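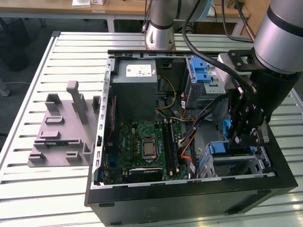
**Latrice Sorensen**, Hardware Recovery Coordinator, Holloway

Tower 293 is open for parts recovery. Both memory modules are still seated. I propose removing the drives first, by the blue latches.

**gmahlangu**
I disagree. The processor has no cooler over it and should be removed and bagged before any other work.

**o.benavides**
Procedure 8 places drives first. I support Ms. Sorensen.

**gmahlangu**
Procedure 8 assumes a fitted cooler. Please refer it for review.

**Latrice Sorensen**
Referred. Tower 293 is on hold.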